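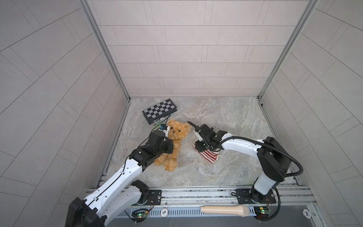

Cell 2, dressing task. Left gripper on the bear, right gripper on the striped cloth.

Visit to Plalen, bimanual cell: setup and upkeep
Notes from January 6, 2025

The Plalen workshop runs several small cells on the ground floor of the old Haddad building. I had half a day and asked to spend it on one of them. The overview talk is already covered in the report from the July visit, and the slides have not changed much. What follows concerns cell 2 only, the two-arm cell used for soft goods. My host was Liên Cù, who maintains it and wrote most of the checklists quoted here.

Layout

The cell is a booth with tiled walls at the back and on both sides and a marble-patterned floor. Aluminum posts stand in the rear corners. The arms are not on separate pedestals. Both are fixed to one aluminum rail across the front, each on its own black mounting plate, and they reach inward from there. All of the work is done between them, a little forward of the middle of the floor.

Sharing a rail has a practical benefit. If the rail is bumped, both arms move together and the distance between the bases stays as it was. The workshop used two separate stands for the first months and had to redo the base-to-base measurement every time somebody leaned on one of them. The drawback is that vibration from one arm reaches the other. Cù's team deals with this in software by limiting acceleration when both grippers are closed. They have not tried damping pads under the plates and do not plan to.

The plate bolts are checked with a torque wrench at the start of each week and marked with a paint pen. A broken paint line means the arm is taken out of service and the base measurement is repeated. It had happened once on the left side, after a transport case was set down hard on the rail, and never on the right.

Calibration

Calibration takes 74 minutes if nothing goes wrong. The order is fixed:

Home both arms and let them stand under power for a while.
Zero each joint against the stored reference.
Run the wrist cameras against the target, left first.
Run the base-to-base check with both grippers touching the same gauge block.
Close and open each gripper on the feeler stack and log the gap.

The fourth step is the one they care about. In a task where both hands hold the same object, an error between the bases shows up as a pull on the object. With a rigid part the joint current rises at once and the run stops. With a stuffed toy it does not, because the toy gives. The arms can be well out of agreement before anything trips. Cù showed me a log from the fall in which the offset had grown over a long series of runs with no fault recorded at all. The only sign was that the success rate on clothing had dropped while the rate on hard objects had not.

They now run step four alone each morning and the full sequence every 2000 cycles. The counter on cell 2 read 3681 when I arrived, so it was well into its second interval.

Cable routing

Most of our questions before the visit were about cables, and most of the repair hours on this cell go to cables too. The log lists more work on them than on the joints, grippers and cameras together.

On the left arm a thin black cable runs along the top of the white links. On the right arm there is a thick corrugated one that loops over from the wrist area and down the arm. I asked whether the loop could be made shorter. It was shorter at first. When the arm folded inward with the wrist turned, the loop went tight and the connector at the wrist worked loose over a few hundred cycles. The present length was found by driving the arm to its worst pose, measuring, and adding a hand's width. The cost is that the loop swings, and the planner has to treat it as part of the arm.
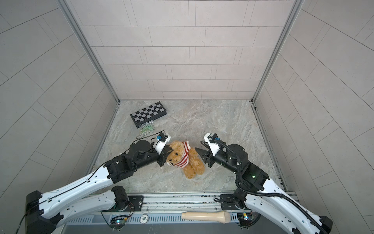 The gripper end is harder to get right. Each gripper carries a small camera on top in a white housing, and the wire has to cross the last joint without catching on the object. Tape was used early on and is now banned, as it leaves residue that picks up plush fiber. Clips are printed in house. A clip is replaced when it will no longer hold a plain wire upside down, which is the whole test.

Camera wires are treated as consumables. They are swapped on a schedule whether or not they have failed. Before the schedule was introduced, a partly broken wire would drop frames only in certain poses, and it cost them several days to find the first one. The spares are Eten stock length, cut and terminated at the bench, with the date on a flag at the far end.

Grippers and fiber

Plush sheds. Cù considers this the main difference between cell 2 and the cells that handle rigid parts. Fiber gets into the finger slides and the gripper begins to close late. The delay is small and does not trip a fault, but it matters when one gripper steadies the bear's head and the other has to arrive with the cloth at a set moment.

The routine is as follows. The fingers are brushed out after every session with a dry brush. Once a week they come off, the slides are wiped with a lint-free cloth, and a very thin film of dry lubricant goes on. Oil was tried and made matters worse. The finger faces are checked for flattened edges under a lamp. A worn edge will still hold a bear by the neck but will not pick up a single layer of knit cloth from the floor.

Finger pairs are replaced as pairs, and the used ones are kept in a bag with the arm side and the cycle count written on it. The last left pair came off at 1378 cycles. The right pair from the same date is still in use. Cù puts the difference down to the task, in which the left gripper does most of the holding, and expects it to even out if the roles are ever reversed.

Floor and objects

The floor surface is wiped down before the first run. Its veined pattern was chosen on purpose, to stop the vision side from depending on a plain background. The same goes for the tiled walls. It also means that dirt is hard to see, and a crumb or a loose thread can go unnoticed until a cloth pickup fails over it. They go over the floor with a flashlight held low.

Other objects are left on the floor during the dressing runs. On my visit these included a folding chessboard and a set of green chess pieces, both toward the back left. Neither is part of the task. The arms are expected to leave them alone. If one is displaced, the run is marked as disturbed and counted separately. The camera cables can reach these objects even when the arms stay clear, and in that case the run is also marked as disturbed. I think this is the right rule. It does make the figures for the left side look worse than the motion deserves.

The red-and-white knit is the harder of the garments, according to the team. It stretches, and it folds back on itself when one edge is lifted. The printed shirt is stiffer and keeps an opening for longer, but the bear has to be turned onto its side and held from both directions for part of the sequence. Turning is done slowly. I timed nothing, and the team does not publish cycle times for this cell.

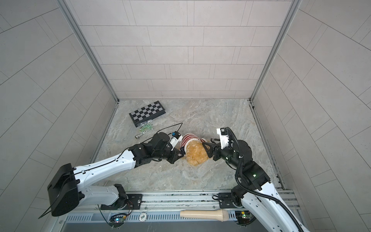 Flag-print shirt, bear on its side, a gripper against it from each direction.

Faults during the visit

There was one stop while I was in the room. The right arm reported a following error at the elbow and held position. The procedure is to read the joint temperature first, then release the grippers, then back the arm out by hand with the brakes off, one person per arm. Temperature was normal. The cable was moved by hand through its range and found to be free. The team suspected the brake and scheduled a brake test for the evening. I have asked for the result.

What struck me was that the left arm was also stopped and also backed out, although it had no fault. When both hands are on the same object, releasing one leaves the other carrying whatever load was shared. The written procedure says to open both grippers on a single command. Our own cell opens them in sequence, and we should change that whatever else we take from the visit.

Records

Each arm has a paper card in a sleeve at the bench and a matching entry in the maintenance system, which is a Breridari product. The card is the master. If the two disagree, the system is corrected from the card. Entries are short: date, cycle count, part, initials. Free-text remarks go on the back, and the back of the right arm's card is nearly full.

Items to follow up

Result of the elbow brake test, right arm.
Drawing of the printed wire clip. Cù agreed to send it.
Torque values for the plate bolts. I wrote these down without the bolt size and need to ask again.
Whether the morning base-to-base check can be run on our cell without the gauge block. Cù doubts it.
Dry lubricant: product name and where they buy it.

Parking is behind the Haddad building, through the second gate. Safety shoes are required on the ground floor and the loan pairs run small.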